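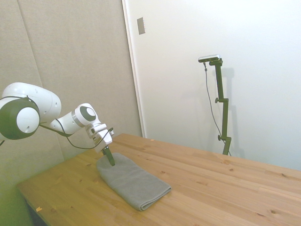
Besano folding software: progress report for April

Prepared by Konrad Walczak for the Rolterby fund, 12 May 2019

1. Where we are

Work on the planner is on schedule. Work on perception is two weeks behind, for the reasons given in section 3. The control layer has been rewritten and is now the version we run every day at the Pekby site. Spending is within the agreed budget and we are not asking for any change to it in this period.

The task is the same one we described in the proposal: the arm takes a towel from an arbitrary starting position on the table, folds it into a long bundle and squares it up so that it can be stacked. We use one arm, a two-finger gripper and a depth camera on a stand at the far side of the table. Everything reported below is software.

2. Control

The old controller moved the gripper to a target height and closed the fingers. This worked with thin cloth. With terry cloth it often closed on nothing or pushed the fingers too hard into the table, as the height of the pile varies a good deal from one part of a towel to another.

The new controller comes down at normal speed to a point just above the expected surface, then slows and watches the torque at the wrist joint. When the reading passes a threshold it stops and holds a light press before the next command. The same routine is used for picking up an edge and for pressing down a fold that is already made. The press on the end of a finished bundle was the harder of the two to tune. Too little and the cloth springs back. Too much and the fingers drag the top layer out of line when they lift.

The threshold is now a setting in the task file, so it can be changed without rebuilding the code. We also moved the safety stop into a separate process. It used to share a process with the logger, and in one run a full disk delayed a stop by long enough to be noticed. It did no damage. The fault was recorded and the fix has been tested by filling the disk on purpose.

The cable that runs along the outside of the arm limits how far we can turn the wrist. The planner now has this as a hard limit. Before, it was a note on the wall.

3. Perception

The camera gives us a depth image, and from that we estimate the outline of the towel and the position of each folded edge. The outline is good. The folded edges are less so. A thick, rolled edge is found reliably, because there is a clear step down to the table. A side where the cloth is rumpled is often reported as two short edges with a gap, and the planner then has to guess which one to use.

Two other things took time:

The white wall behind the table. Under full lighting the colour image is close to saturated in that area and the automatic exposure responds to it. We have fixed the exposure by hand and now crop the wall out before any processing.

The wood of the table. The edge finder was picking up knots and board seams in the colour image as cloth boundaries. We now accept an edge only if the depth image agrees with it. This removed nearly all the false edges but also removed some true ones where the cloth lies very flat.

We labelled 2812 images by hand in April to retrain the edge finder. The labelling took longer than planned and accounts for most of the delay. The first model trained on the new set is better on grey towels, and we have not yet tested it properly on patterned ones.

4. Planning

The planner chooses the next action from a short list: grasp, fold, press, shift, or give up and start again. In the last report we said that it gave up too easily. It now has a cost for starting again, set from the measured time of a full run, and it will usually try a shift or a press first.

We ran 600 complete trials in simulation against the new cost before using it on the arm. The simulated cloth is stiffer than the real thing and we do not put much weight on the success rate, but the trials did find 14 cases where the planner repeated the same two actions without end. All of them came from the same mistake in how a failed grasp was recorded, and this has been corrected.

Planning time is roughly half of what it was. Most of the gain came from no longer recalculating arm paths that had not changed.

5. Tooling

Each run now produces a single file with the joint positions, the camera data and the planner's decisions on one clock. The viewer for these files was written at Krawczyk under the subcontract and was delivered on time. It lets us step through a run and see what the planner believed about the towel at each point. It is slow to open long runs — the supplier knows about this and will send an update.

Camera calibration has been turned into a script. It still has to be run again whenever one of the joints on the stand is moved, and a warning now appears if the table plane has shifted since the last calibration.

6. Problems and risks

The main risk is still the edge finder. If the retrained model does not cope with rumpled sides, we will add a second view by moving the towel a short way and looking again. This would cost time in each run but needs no new equipment.

A smaller risk is that the press threshold has only been set for one weight of cloth. We expect to need a separate value for thin cotton.

7. Next period

Finish testing the retrained edge finder, including on patterned towels.

Set and record press thresholds for thin cotton and for terry cloth.

Run the full folding sequence on the arm with no operator input, and report the success rate with the log files attached.

Write the interface notes that Rolterby asked for at the last review. A first draft exists and covers the control layer only.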